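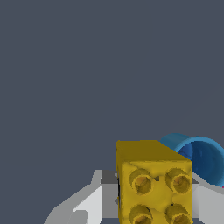 What is a spill containment pallet?
A spill containment pallet is a low platform with a built-in basin, or sump, under a removable grate. Drums and smaller containers of liquid stand on the grate, and any liquid that leaks from them drains into the sump and stays there until it is removed.

Spill containment pallet

A spill containment pallet (also spill pallet, sump pallet or drum bund) is a form of secondary containment used where oils, solvents, acids, cleaning agents and other liquids are stored in portable containers. The container itself is the primary containment. The pallet holds the liquid if the container fails, if a valve is left open, or if product is lost during pouring and pumping.

Spill pallets are found in workshops, warehouses, laboratories, farms and waste transfer sites. They are used both as permanent storage positions and as temporary platforms under drums awaiting collection.

Construction

A typical pallet has three parts: the sump, the grate and the supports that carry the grate above the sump floor. In molded plastic units the supports are often columns formed as part of the sump. In steel units the grate usually rests on a welded ledge along the inside walls, with one or more cross members beneath it.

Polyethylene is the usual plastic. It resists most acids, alkalis and water-based products, and it does not rust. It softens at raised temperatures and may swell after long contact with some fuels and solvents. Grades for outdoor use contain a stabilizer against sunlight.

Steel sumps are made from folded and welded sheet, then painted, powder coated or hot-dip galvanized. They are generally preferred for flammable liquids and can be bonded to ground. They are unsuitable for most acids unless fitted with a plastic liner. Stainless steel is used where both corrosion and fire are concerns, at considerably higher cost.

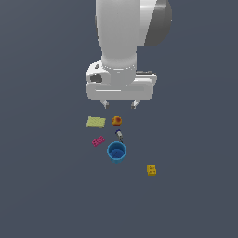
Grates are made from galvanized steel bar, molded plastic or glass-reinforced plastic. The grate must carry the full load without sagging into the sump, and the openings must be small enough to support the rim of the smallest container in use. Grates are normally lifted out in sections for cleaning.

Sizes and layouts

The most common layouts are based on the 200-liter drum. Two-drum pallets are narrow and are often placed against a wall. The 4-drum pallet is square and can be loaded from any side. In-line versions hold the same number of drums in a single row and suit aisles where reach across the pallet would be difficult.

Low-profile units, sometimes called spill decks, have a shallow sump and can be joined edge to edge to cover a larger floor area. Connecting pieces allow liquid to pass from one sump to the next, so that the joined units share their capacity. A ramp may be added for drum trolleys.

Larger units are made for intermediate bulk containers. These have a deep sump, since the volume of a single container is several times that of a drum, and many have a raised shelf for dispensing into a can or bucket. The shelf drains back to the sump.

Capacity

Sump capacity is the volume of liquid the pallet can hold before it overflows. It is measured with the pallet level and without allowance for liquid clinging to the grate. Rules on minimum capacity differ by country and by type of product. Many are based on the volume of the largest container, the combined volume of all containers, or a percentage of one of these. Where two methods give different results, the larger figure is commonly applied.

As an illustration, the Skoren range includes a two-drum steel pallet with a sump of 300 liters. It can take the entire contents of one drum with space remaining. The low-profile deck in the same range holds 131 liters, and a single section is therefore not rated for a full drum. It must be joined to at least one other section before drums are placed on it.

Rain collected in an outdoor sump reduces the available capacity. Covered models have a hinged hood, a roll top or a fitted tarpaulin. The Ornarik hooded pallet has a lockable front and a rear vent, and is sold for use in open yards.

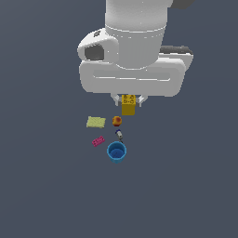
Load rating is stated separately from sump capacity. It is normally given for an evenly distributed load, and a pallet that is rated for four drums in total may not accept the same weight placed at one corner. Containers should not overhang the grate. Stacking is permitted only where the maker's instructions allow it.

Handling

Most pallets have fork pockets for movement by forklift or pallet jack. Many plastic models may be moved only when empty. Steel models with enclosed pockets, such as the Tovar series, can be lifted with drums in place if these are strapped. A pallet with liquid in its sump should be emptied before it is moved.

Drain plugs are fitted to some units. A plug makes emptying easier but adds a possible leak point, and certain sites specify sumps without any opening. Sumps without a drain are emptied by hand pump, vacuum or absorbent material.

Inspection and maintenance

Routine inspection covers cracks, bulging walls, corrosion, damaged grate sections and liquid in the sump. Collected liquid is identified before disposal and is treated as the stored product if its source is unclear. Incompatible products, such as acids and alkalis, are kept on separate pallets with separate sumps.

Plastic sumps that have whitened, become brittle or been cut by fork tips are replaced. Small areas of surface rust on steel may be cleaned and recoated. Weld repairs require a new leak test, usually by filling the sump with water and checking the outside of the seams. Plasau steel sumps carry a plate near the fork pocket on which the date of the last test can be stamped.

See also

Bunded tank
Drum cabinet
Secondary containment
Sorbent boom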